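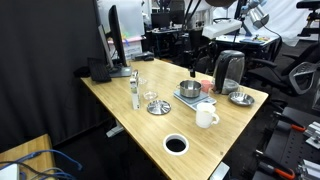 Search this manual Enter a term Go

Last updated: November

Section 5. Recovery After a Grip Fault During Liquid Handling

This section applies to Vernska arm cells assigned to kitchen tasks. It describes the steps an operator must take when the arm stops while holding, or after dropping, a vessel that contains liquid. Error code 230 (grip force lost) and error code 700 (wrist overload) are both covered.

CAUTION: A stopped arm is not a safe arm. The motors may hold position under load and release without warning when power is removed. Keep hands and face outside the marked reach area until Step 3 is complete.

5.1 Securing the cell

1. Press the emergency stop. Do not use the pause control on the operator screen for this purpose.

2. Switch off the wall supply to any kettle, scale or other electrical item on the table. If liquid has reached a plug or outlet, shut off the supply at the room panel instead.

3. Support the arm from below with the padded stand, then turn the brake key to HOLD. The amber lamp on the Jolomeo controller must be steady. A flashing lamp means the brake has not engaged — leave the area and contact Vundmont Service.

5.2 Clearing the table

4. Remove open vessels first, including mugs, cups and pots. Treat every vessel as hot.

5. Check the cable grommet hole near the front edge of the table. Liquid that enters this opening can reach the wiring underneath. If the rim or the underside is wet, do not restore power. Tag the cell out of service.

6. Move any keyboard, mouse or loose cable away from the spill before wiping. Wipe toward the nearest edge that has no opening.

Note: Lids and shallow bowls placed upside down can trap liquid. Lift them and dry the surface beneath.

5.3 Returning to service

7. Inspect both finger pads for cuts, grease and residue. Replace the pads as a pair.

8. Release the emergency stop and run the Dursun grip check with an empty mug. The check must pass 3 times in a row.

9. Repeat the check with cold water before any hot liquid is used.

If code 230 returns during Step 8 or Step 9, stop work and keep the fault log. Do not raise the grip force limit to clear the fault. Code 700 may be cleared once by the operator; a second occurrence in the same shift must be reported to Vundmont Service before the cell is used again.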